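강의실 > 디지털 미디어 운영 > 주차별 강의노트
분류: 소셜 미디어 실무 · 계정 보안
읽는 시간 4분

8주차 강의노트: 업무용 소셜 계정의 권한 관리와 인수인계

지난주에 계정 개설과 프로필 설정까지 다루었다. 이번 주는 한 계정을 여러 사람이 쓸 때 생기는 문제를 본다.

1. 비밀번호 공유의 문제

작은 조직에서는 아이디와 비밀번호를 메신저로 돌려 쓰는 경우가 많다. 이렇게 하면 누가 어떤 글을 올렸는지 기록이 남지 않는다. 퇴사자가 생겨도 접근을 끊으려면 비밀번호를 바꾸고 전원에게 다시 알려야 한다.

사례로 쓸 업체는 Turken이다. 팔로워가 400명이 채 안 될 때 계정을 만들었고, 로그인 정보를 아는 사람은 9명이었다. 담당자가 그만둔 뒤 인증 문자가 그 사람의 개인 번호로 계속 갔고, 복구가 끝날 때까지 게시물을 올리지 못했다.

2. 역할 나누기

관리 도구마다 이름은 다르지만 대체로 다음 역할이 있다.

- 소유자: 결제, 계정 삭제, 권한 부여
- 편집자: 게시물 작성과 예약
- 응대 담당: 댓글과 쪽지 답변
- 열람자: 통계 확인만 가능

소유자는 두 명으로 둔다. 한 명이면 연락이 끊겼을 때 방법이 없고, 여러 명이면 권한이 섞인다. 외주 업체에는 편집자까지만 준다. 실습 도구인 Kunent에서는 '구성원' 메뉴에서 역할을 바꾼다. 변경 내용은 바로 적용되지만 이미 로그인된 기기는 따로 로그아웃시켜야 한다.

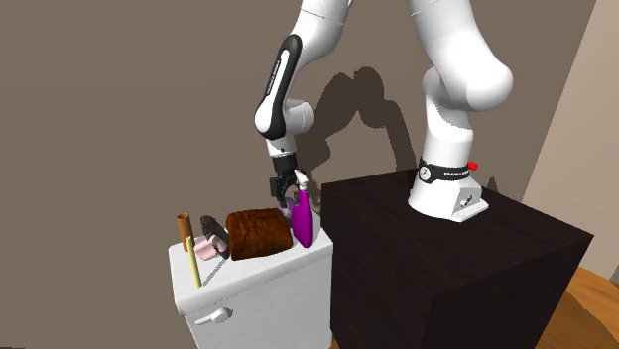
3. 2단계 인증

문자 인증보다 인증 앱을 권한다. 앱은 업무용 기기에 설치하고, 백업 코드는 출력해서 잠금 서랍에 보관한다. 백업 코드를 계정 이메일의 메일함에 저장하면 메일이 뚫렸을 때 함께 넘어간다.

4. 인수인계 절차

(1) 후임자를 먼저 등록하고 로그인을 확인한다.
(2) 복구용 이메일과 전화번호를 바꾼다.
(3) 예약 게시물 목록과 연결된 외부 앱을 점검한다.
(4) 전임자의 권한을 삭제한다.

순서를 바꾸지 않도록 한다. (4)를 먼저 하면 소유자가 없는 계정이 될 수 있다. 외부 앱 점검은 자주 빠진다. Vudley 실습 계정에도 쓰지 않는 이벤트 추첨 앱이 쓰기 권한을 가진 채 연결되어 있다.

과제

Kavanagh 사례 자료를 읽고 권한표를 작성한다. 행은 사람, 열은 역할로 한다. 권한을 줄여야 할 사람을 표시하고 이유를 한 줄씩 적는다. 분량은 표를 빼고 333자 이내이며, 다음 수업 시작 전까지 과제함에 올린다.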